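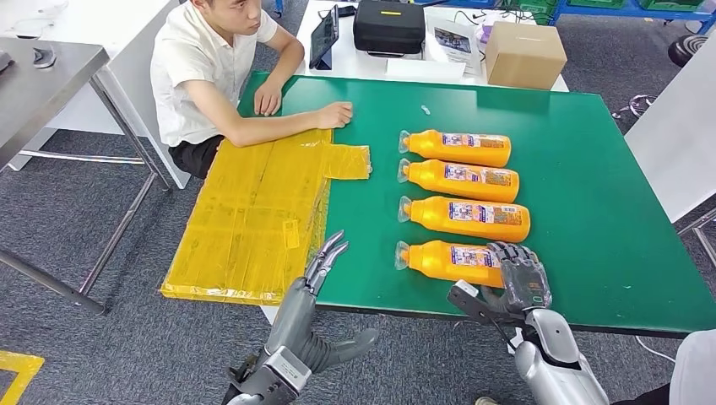 At the green table, with a piece of well-taped cardboard.

Part-Time Returns Clerk, Ceder & Turker Mail Order, Clatby

We sell lampshades, shoe trees, drawer liners and other things people are sure they want until the mail carrier leaves. A fair share of it comes back. We need someone to open it.

The job is 22 hours a week, mornings, starting in May. Pay is $18 an hour, reviewed after your first season, by which we mean Christmas. Christmas in returns begins on December 26 and ends when it feels like it.

What you'd do

Open parcels. Some customers close a box with one strip of tape, and we think of them fondly. Others have prepared theirs for burial at sea. You'll get a decent knife and a pair of gloves, and you may take as long as you need with the bad ones.

Match what's in the box to what's on the slip. There are 13 return codes. Code 4 is "not as expected," and it covers most of human experience. Code 11 is "other," and please don't use it just because it's nearly lunch.

Decide whether an item can be sold again. A lampshade that has been tried on a lamp is fine. A lampshade that has been tried on a dog goes to the seconds shelf, along with a note saying so. We have a written guide for this, started years ago by someone with strong feelings about candle wax, and you're welcome to add to it.

Answer the occasional letter. People write to us inside the boxes, sometimes at length. A short reply is enough. You don't have to take sides in the divorce.

On a normal morning you'll get through some 200 parcels along with the rest of the bench. After a holiday it's more and the radio gets louder.

What we're looking for

You can read bad handwriting. You can lift a medium-sized box without making a speech about it. You notice when a customer has returned a different shoe tree from the one we sent, in a different wood, with someone else's initials on it. Experience in a warehouse, a post office or a large family would help. No degree is needed, and if you have one we won't bring it up.

You'll use our stock program, Valdovinos, which was put in long before most of us and has views of its own about the Tab key. Training takes a couple of mornings. Swearing at it is permitted if no customer is on the phone.

What you get

Paid time off from the first day. Staff discount on everything in the catalog, and first pick of the seconds shelf, so your home will slowly fill with slightly dented lampshades. Free parking behind the building, except the space by the drain, and you'll see why when it rains. Coffee is provided. Good coffee you bring yourself.

How to apply

Send us a page about yourself, typed or written, and tell us the worst thing you've ever mail-ordered and whether you sent it back. Drop it at the front counter in Clatby before noon, or mail it to the Returns Desk at the same address. A regular envelope will do. Please go easy on the tape.

We reply to everyone, usually within two weeks. Interviews last half an hour and include opening one box.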